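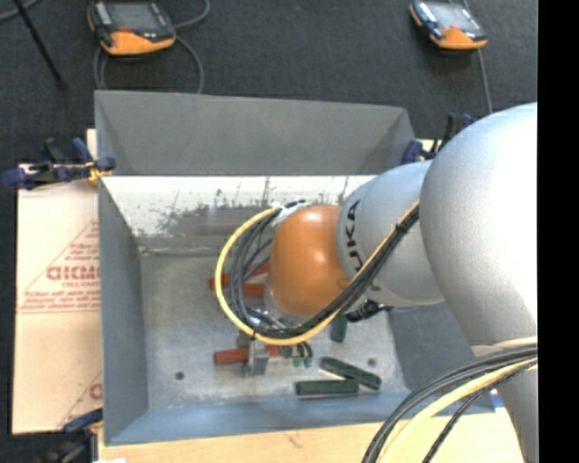

Robot arm over a metal bin of red and green bars.

Section 6. Setting the time and date on the Plavton automatic

Read this section before you touch the crown. The Plavton uses the Praltik movement, and its calendar is less forgiving than the brochure makes out. The brochure calls it "set and forget". Expect to set it again at the end of June, as with any plain date watch.

6.1 Starting the watch

1. Unscrew the crown towards you until it springs free.
2. Leave it in the first position and turn it away from you 28 times. Shaking the watch will start the seconds hand, but it puts very little power into the spring.
3. Check that the seconds hand is moving. If it stops again within a few minutes, repeat step 2 once. If it still stops, see your dealer.

Note: Some owners worry about overwinding. There is a slipping clutch on the mainspring and you won't feel a hard stop.

6.2 Setting the date

Caution: Do not use the quick date change when the hands are between nine in the evening and 2 in the morning. The date wheel is already engaged and you can chip a tooth. The guarantee does not cover this, whatever you may have been told in the shop.

1. Pull the crown to the second position.
2. Turn it towards you until yesterday's date shows.
3. Pull the crown out fully. The seconds hand stops.
4. Move the hands forward until the date changes. You have now passed midnight.
5. Carry on to the correct time, going past noon if it is afternoon.
6. Push the crown in and screw it down. Stop when it feels snug.

Setting the hands backwards past midnight is said to be safe on movements numbered 2402 and later. We would still avoid it.

6.3 Checking the rate

Wear the watch for a week before deciding whether it runs fast or slow. A single overnight reading tells you next to nothing, and phone timing apps often pick up the wrong beat — the Plunura app included. Compare the watch with a reliable time signal at the same hour each day and write down the difference.

6.4 Magnetism

A watch that suddenly gains several minutes a day has probably been magnetised. Keep it away from speakers and bag clasps. The Osei travel case has a magnetic flap, so we don't recommend it for this model — despite the label saying it suits all automatics.

Continue to section 7 for strap fitting.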